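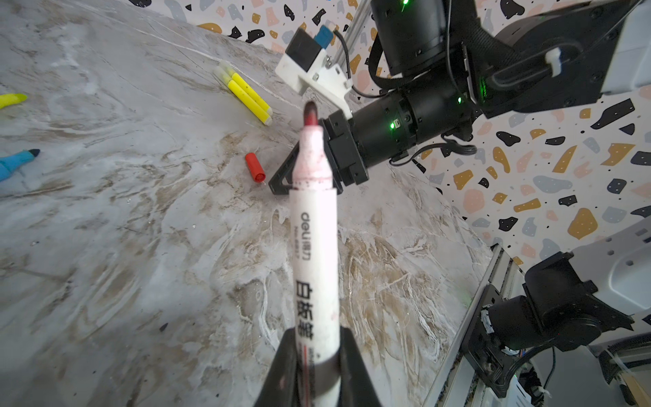
Slide 1 – red marker, cap off, highlighters behind

Okay, leave this one up while people find a chair. Start with the question – who has a pen within reach right now that doesn't work? Wait for the hands. Mine's usually up too.

So that's a deli marker, white barrel, dark red tip, and pinky-red smudges all the way along it. I love those smudges. A marker with smudges has been somewhere! Point out the little red cap lying on its side on the table, because the cap is my whole talk, really. If you only remember one thing on the way to the car park, put the cap on the other end while you're writing. Push till it clicks, if it's the clicking kind.

Now the Kekden story. When I helped clear out the craft room at Kekden we tipped every drawer onto the floor and ended up with 1638 pens and markers. I tested the lot on the backs of old newsletters (took me most of April, and my fingers were every colour going). Pause for the groan. 167 of them had no cap at all, and there were 27 caps with no pen, which I still have in a jar at home. Hold up jar.

Next bit, sorting. I do it by what the thing is for, and colour comes second. Highlighters live with highlighters, like the two yellow ones on the slide, then markers, then anything for kids. At Votatside they'd gone by colour and it looked gorgeous on the shelf – but you'd reach for a yellow and get a crayon when you wanted to mark up a page.

Storage. Lay them flat if you've got the drawer. If it has to be a mug, tips down for the markers, and don't jam it so full you need two hands to get one out.

Tables! Somebody always asks about tables. Ink on a patterned top hides beautifully until you lean your sleeve in it. Scrap paper under everything, and wipe as you go.

Swap activity, ten minutes. Hand round the scrap pads, everyone tests whatever's in their bag. Dead ones in the bucket by the door, spare caps to me for the jar.

Then tea, and the Uvia sign-up sheet is next to the urn.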